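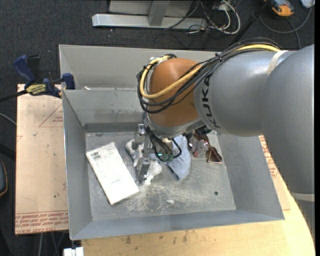 4. Grabación de episodios de agarre

Un episodio es un intento de agarre guardado entero: imágenes, posiciones del brazo y etiqueta final. El sistema aprende de lo que se le da, incluidas nuestras manías. Si el operador deja siempre la caja blanca plana en diagonal a un lado y las gafas de sol cerca de la pared derecha, el modelo memorizará la decoración y se quedará perplejo el día que alguien ordene la cubeta.

4.1. Compruebe que la mordaza de la esquina trasera está apretada. Una cubeta que viaja durante la toma genera datos muy originales y perfectamente inútiles.

4.2. Eche los objetos sin colocarlos. Los operadores con sentido estético deben cerrar los ojos en este paso.

4.3. Abra una sesión nueva en Clorov y escriba el nombre del lote. «Prueba», «prueba buena» y «prueba buena DE VERDAD» ya están cogidos.

4.4. Lleve la pinza sobre el objeto elegido, pulse Grabar y espere 2 segundos antes de bajar.

4.5. Cierre, levante y suelte en la bandeja de salida. Etiquete el resultado: ACIERTO, FALLO o DUDOSO.

4.6. Vuelva a mezclar el contenido cada 5 episodios.

PRECAUCIÓN: no meta la mano en la cubeta con el brazo habilitado, ni siquiera para enderezar una tela — la tela está bien arrugada. Pase primero a parada segura.

NOTA: los fallos se guardan. En el lote de abril, de 505 episodios solo 13 llevaban la etiqueta FALLO, y Nisreen Hourani tuvo que preguntar, con mucha educación, quién había estado borrando.

NOTA: DUDOSO se reserva para objetos que salen enganchados a otro. No sirve para expresar el estado de ánimo del operador.

4.7. Cierre la sesión antes de apagar el controlador. Si lo hace al revés, consulte el apartado 7, Recuperación de lotes, y prepárese un café.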